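Plison Shelf Records — Data Card

Version 3, updated February

Overview

Plison is a set of stock and event records from small independent bookstores. It was put together to study how shops with limited floor space decide what to keep, what to return, and what to put on the front table. This release covers 70 stores and 40 publishers that supply at least one of them.

Contents

stores.csv — one row per store. Columns: store_id, opened_year, floor_area, secondhand (yes/no), hosts_events (yes/no).
titles.csv — one row per title per store. Columns: store_id, title_id, section, first_shelved, last_shelved, copies_in, copies_returned.
events.csv — 529 rows. Readings, launches, signings and reading group meetings.
sections_map.csv — store section names matched to the shared list.

Sources

Records came in two batches. The Posholm batch was exported from point-of-sale software and is mostly clean. The Kernden batch was typed up from paper stock books, and 390 of the event rows come from it. Expect spelling variants in publisher names. Imprints are kept separate from their parent publishers unless the store recorded them together.

Section names

Stores name their shelves as they like. "Politics," "Ideas" and "Current Affairs" all map to POL in sections_map.csv. Pamphlets and zines have their own code, PAM, even where the store shelved them with politics. Poetry published as a pamphlet is coded POE. The original name is kept in section_raw.

Known problems

first_shelved is missing for most secondhand titles. Do not fill it with the publication year.
copies_returned is counted per invoice in the Posholm batch and per month in the Kernden batch. The two should not be added together.
Two stores moved during the collection period and keep a single store_id. floor_area refers to the later address.
Event attendance was dropped in version 2 — stores counted it in too many different ways.

Loading

All files are UTF-8, comma-separated, with a header row. Dates are year and month only. Empty cells mean unknown; a zero is a real zero. The Echeverri script (echeverri_join.py) joins titles to stores and writes one merged file. It needs Python 3 and no other packages.

Use

Free for research and teaching. Sales figures and customer data are not included and will not be added. Please do not try to match store_id values to named shops.

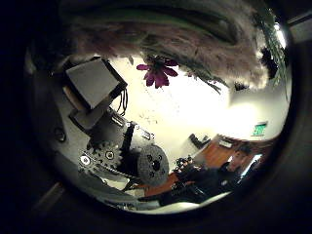
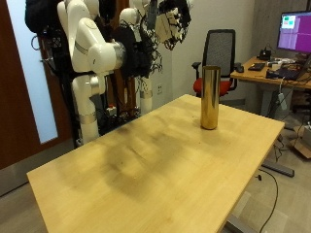
Dried plumes with a magenta-purple flower (first); gold container on a light wooden table (second).

README.txt · 3 min read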